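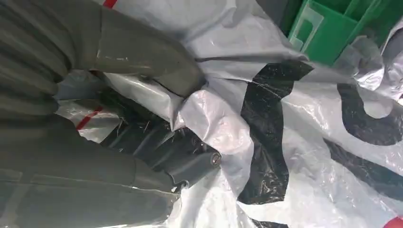
I've watched every season of Brudley House, including the one everybody agrees was bad, and I'm going to argue that the best fight in the whole run was the one over the groceries. You remember it. Dana comes in through the side door, drops the bags on the counter, and Marcus says, without looking up, "Did you get the good ones?" And then eleven minutes of television happen. There's no cheating reveal, no thrown drink, no secret half brother walking up the driveway. Just two people who have been married too long to explain what "the good ones" are, and a crumpled white plastic bag with black print and thin red stripes on it, the kind that lives under my own sink by the dozen, getting squeezed tighter and tighter in Dana's fist until you want to reach in and take it from her. I have had that fight. I may have had it in May.

So you can imagine how I felt about the new season, which opens with a helicopter.

I want to be fair here. Reality TV about families has to keep moving or it gets canceled, and I understand that a show in its fifth year can't film the same kitchen forever. But somewhere along the line the people making these shows decided that the audience wants Events. A vow renewal on a cliff! A cousin with a lawsuit! A dinner where somebody has obviously been told to stand up and leave before the salad! And I sit there on my couch with my cold tea, missing the days when the big cliffhanger was whether Marcus would call his brother back about the truck.

My friend Naledi Mahlangu thinks I'm being a snob about this, and we've gone several rounds on it (mostly by text, mostly during the episodes, which is rude of both of us). Her position is that nobody's real life is interesting enough to hold a camera for 40 minutes, and that the fake stuff is at least honest about being a show. She loves a walkout. She loved the helicopter. When Dana's sister took off her microphone in the driveway, Naledi sent me nothing but capital letters for a while, and I'll admit the driveway was pretty good.

But look at what people still talk about. I went back through the fan board I've been on since season two (yes, there's a board, and no, I won't tell you my username), and the threads that never die are all about small things. The thermostat. The time Marcus ate the leftovers that had Dana's name on them, an actual strip of tape with her actual name! There's one thread about the thermostat with 156 replies, and people are in there telling stories about their parents, their roommates, their first apartments. The vow renewal thread died in two days. People said the dress was pretty and then they wandered off.

I think it's because a big staged blowup only gives you one thing to do, and that's gawk. A small fight makes you pick a side, and then it makes you nervous about the side you picked. I was Team Dana on the leftovers until my husband quietly asked me whose yogurt I'd been eating all week. Try getting that out of a helicopter.

The other show I keep bringing up, to the great annoyance of everyone around me, is Susedus. If you haven't seen it, it follows two families who share a driveway and a very ugly fence, and that's it, that's the premise. It ran for only 4 seasons and it never once sent anybody to a resort. Xóchitl Villalobos, the mom on the left side of the fence, is my favorite person ever to appear on one of these things, and what does she do? She holds grudges. Beautiful, patient, long-haul grudges. She lent the neighbors a ladder in the first episode and she was still bringing up that ladder in the finale, and every time she did it the whole family's faces changed a little. You can't write that. Or maybe you can, and somebody did, and I was fooled, in which case please hire that person again.

The Cárdenas family on the other side were just as good in a louder way. They yelled about everything and forgot it by supper, which drove Xóchitl up the wall, and the show was smart enough to let that be the story. One house where nothing gets forgotten, next to one where nothing gets remembered. I'd watch ten more years of it.

Now, I know the argument about money. Brudley House moved to a bigger time slot, and a bigger slot wants bigger numbers, and you get bigger numbers with trailers, and you can't cut a trailer out of a woman standing in a kitchen breathing through her nose. Fine. But I'd push back on that a little. The grocery fight was in the trailer that year! It was the entire trailer! That was the clip my mother-in-law sent me, and she doesn't even have the channel.

What bothers me most is what the Events do to the people. Dana used to be funny. She had this dry, tired way of talking to the camera like it was a neighbor she didn't fully trust. This season she's delivering lines about "her truth" in front of a rented waterfall, and you can see her waiting for the cue to turn around. Marcus has mostly stopped talking. When he does, it's about his new patio business, Cemstead, and I could not tell you a single thing about it except that there's a hat.

I'll keep watching, obviously. I've got too many years in it to quit now, and Naledi would never let me hear the end of it. But if anyone from the production is reading, I'm begging you, send the helicopter back. Put them in the kitchen on a weeknight when there's no milk and let Marcus open his big mouth. I'll bring my own tea, and I still want to know what the good ones were.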